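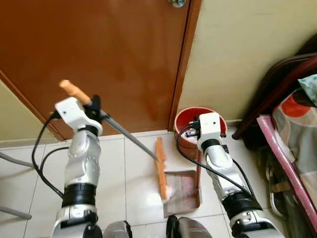
Head camera view, left arm on the broom, right arm on the dustpan handle.

Bimanual sweep: broom head drifts relative to dustpan when both arms move

Posted in Control and Planning, March 18, 2021

prorketti_dev

I am running a two-arm sweeping task on a tiled floor. The left gripper holds the broom by the upper part, the right gripper holds the dustpan by the top of its handle. Each arm has its own Cartesian impedance controller, and a planner sends both of them waypoints from one script.

If the right arm holds still, the sweep works. If I let both arms move, which I need for following the debris, the bristles end up ahead of the pan lip or on top of it. The error grows along the stroke. I logged 526 strokes in the Pronddale test room and 484 of them had the right arm moving. Joint tracking looks fine in all of them. Stiffness is 980 N/m on all translational axes, both arms.

Is this a planning problem or a controller problem? I would prefer not to write a full closed-chain controller for a broom.

bortolotti_controls

You don't need closed-chain control. The broom and the pan are not rigidly coupled, so there is no internal force to regulate except light contact. What you need is a relative task frame.

Put a frame on the pan lip. Express the broom head trajectory in that frame, then compute the left wrist target from the current pan pose at every control tick. At the moment your planner samples both paths in the base frame, and any lag in one arm shows up directly as relative error. Joint tracking plots will not show this. Plot the broom head in the pan frame and you should see it.

Two other things to check:

Your tool transform for the broom. The shaft is long and held near one end, so a small angular error at the wrist is large at the bristles. Recalibrate after every regrasp.

Stiffness. Keep x and y where they are, drop z on both arms until the pan stays flat and the bristles only bend slightly. High z stiffness on tile gives you stick-slip, and the grasp rotates a bit each time.

astar_user

Had something similar, fixed it by slowing down. Also check the timestamps, ours were off.

prorketti_dev

Relative frame is in. The drift along the stroke is gone in the logs. There was also a clock offset between the two arm drivers, so the second answer was partly right.

What remains is a constant offset toward the right arm side, same in every stroke. I assume that is the tool transform.

bortolotti_controls

Yes, constant in the pan frame points to calibration. Touch the broom head to a known point on the floor from four wrist orientations and solve for the tip - don't measure the shaft with a tape.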